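Pãezinhos no vapor, segunda tentativa

Publicado em 2021-11-26

Em julho comprei uma cesta de bambu para cozinhar no vapor e deixei-a no armário até este mês. Veio da Balo, uma loja de artigos de cozinha que faz entregas cá no bairro, e paguei por ela menos do que por uma panela pequena. Já tinha feito pãezinhos uma vez, numa panela com um escorredor de metal por dentro, e ficaram achatados e colados ao fundo. Desta vez quis fazer as coisas com mais calma.

A receita que uso é simples: farinha, água morna, fermento seco, uma colher de açúcar e um fio de óleo. A farinha é da Makell, a mais fina que têm. Experimentei antes com a farinha de pão da mesma marca e a massa ficou rija demais para fechar as pregas. Amasso à mão durante 10 minutos e deixo descansar tapada, num sítio sem correntes de ar. No inverno ponho a tigela dentro do forno desligado, com a luz acesa, e chega bem.

Para o recheio usei couve, cebolinho e cogumelos salteados. O importante é deixar arrefecer por completo e escorrer o líquido. Na primeira tentativa não escorri nada e a massa rasgou-se por baixo. Os pães lisos, sem recheio, são muito mais fáceis, e para quem nunca fez recomendo começar por aí.

A toalha que tenho na mesa é nova. A antiga já tinha nódoas de beterraba que não saíam nem com sabão azul.
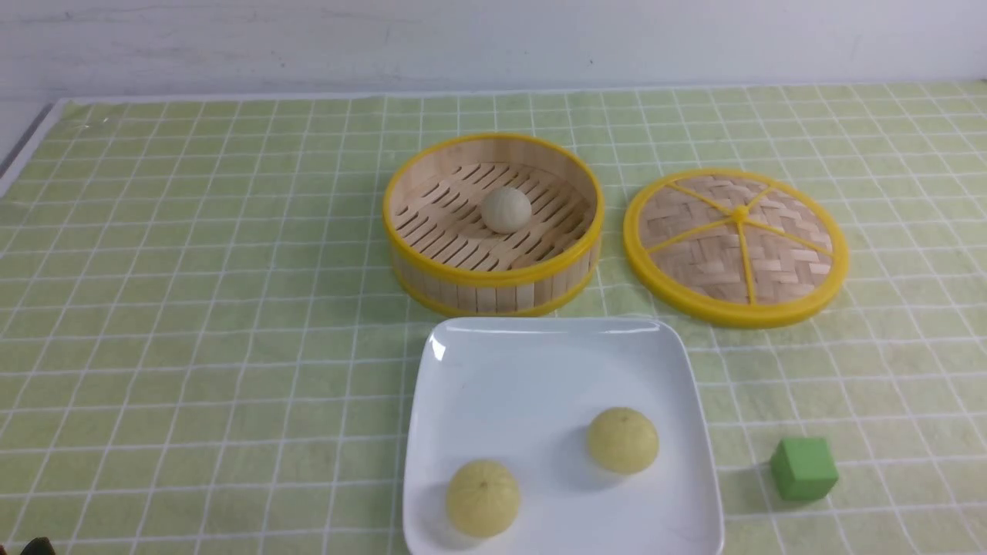
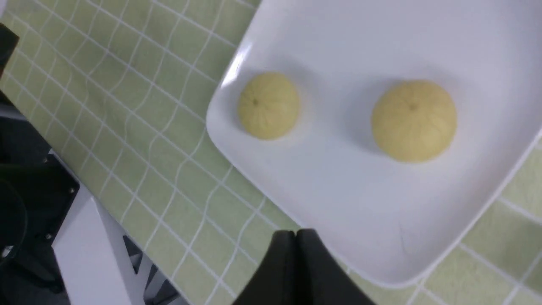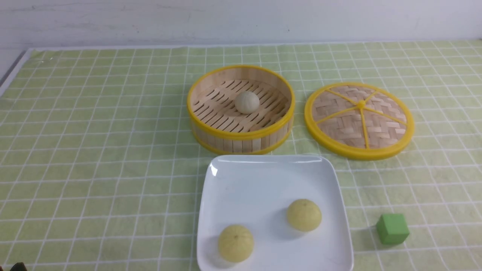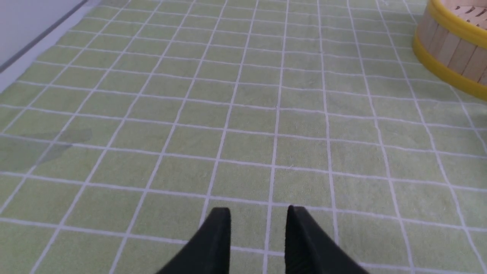 Fazer as pregas é a parte que me leva mais tempo. Abro cada disco de massa com o rolo, mais fino nas bordas do que no meio, ponho uma colher de recheio e vou puxando a borda aos poucos com o polegar e o indicador, sempre a rodar no mesmo sentido. No fim junto tudo em cima e torço. O que procuro é o desenho dos dois que estão no prato branco, com as linhas finas a subir e a juntarem-se num ponto. Se a borda tiver farinha a mais, as pregas não colam e abrem com o vapor. Já me aconteceu. Agora sacudo bem a bancada antes de começar a fechar, e tenho uma tigela de água ao lado para molhar a ponta do dedo quando é preciso.

Quanto à cesta, algumas notas de uso. Antes da primeira vez passei-a por água e deixei-a no vapor vazia, para tirar o cheiro a bambu. O fundo é de ripas com intervalos, e convém forrar com papel vegetal furado ou folhas de couve, caso contrário a massa agarra. Eu corto um quadrado de papel para cada pão. Também é preciso deixar espaço entre eles, porque crescem bastante, e foi esse o meu segundo erro da outra vez.

A água deve estar a ferver sem tocar no fundo da cesta. Nos pães recheados conto 17 minutos em lume médio. Depois desligo o fogão e espero mais 2 antes de levantar a tampa. Se a abrir logo, a superfície encolhe e fica enrugada. A tampa é entrançada e deixa passar parte do vapor, o que evita que pinguem gotas em cima da massa. Com a tampa de metal da panela tinha de pôr um pano por baixo.

Para limpar, água quente e uma escova, sem detergente. Seco com um pano e deixo a cesta e a tampa separadas em cima da mesa até ao dia seguinte. Guardei-a ainda húmida uma vez e ficou com um cheiro a mofo que só saiu depois de uma tarde ao sol na varanda.

Os que sobram congelo já cozidos, primeiro num tabuleiro e depois num saco. Vão diretos do congelador para o vapor, sem descongelar. No micro-ondas ficam borrachudos e não vale a pena.

Falta-me acertar o tamanho. Os meus saem sempre uns maiores do que os outros, mesmo quando divido a massa com a faca. Vou passar a pesar cada bocado. A balança que tenho, uma Edet antiga, precisa de pilhas novas e ando há semanas para as comprar. Também quero experimentar um recheio doce de feijão, que vi à venda já pronto na mercearia de Stellotgate. Se correr bem, ponho aqui as quantidades.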